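Pranden planner: simulator gallery, September

Pranden is our path planner for small wheeled robots on indoor floors. It takes an occupancy grid and a goal pose and returns a path that the wheel controller can follow. We test it in Usness, our simulator, before anything runs on hardware.

The living room is called Landby. Lucía Palacios built it, and she set the fixed viewpoints we use to check each build. Busisiwe Pretorius maintains the perception node, called Mokgethi, which turns camera views into labeled obstacles for the grid.

A full test is 100 runs with a new start pose each time. The planner gets 15 seconds per run before we call it a timeout. Replanning happens at 5 Hz, and obstacles are padded by 35 cm by default. You can change all of these in the run file.

Most of our recent work has gone into two things. One is how the grid treats floor that no camera can see. Unknown cells used to be free until proven otherwise, and now they carry a cost that drops as views come in. The other is small items on top of furniture, which Mokgethi should label but the grid should ignore.

Views from Landby:

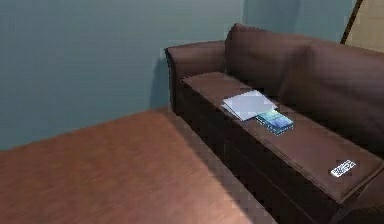

Brown sofa with papers, a blue book and a white remote on the seat. All three get labels, none go into the grid.
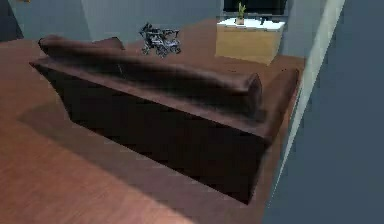 From behind the sofa. The backrest hides the lower part of the gray wheeled object, a useful check on partial views.

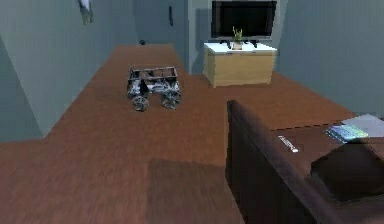 The rover on open floor, with the television cabinet behind it and to the right.

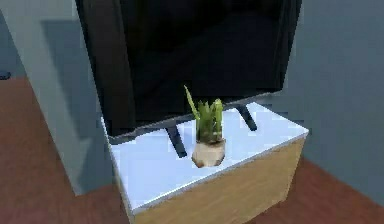 Television and potted plant. The long leaf overlaps the black screen, so the two labels have to be kept apart.

The unknown-cell cost is on by default in the current branch. To get the old behavior back, set unknown_cost to zero and clear the cached grids before you start. If you skip the second step, the planner will load the old costs and you won't see any difference.

Shadows are still an open problem. A wide soft shadow on the wood floor sometimes comes back from Mokgethi as a low obstacle, and the path bends to go around it. Busisiwe is testing a filter that compares floor color across several views before marking a cell. It slows the node down, so it stays behind a flag for now.

Lucía is adding a second room with a narrower doorway. The default padding closes that doorway completely, and we still need to decide whether padding should be set per room or worked out from the rover's footprint.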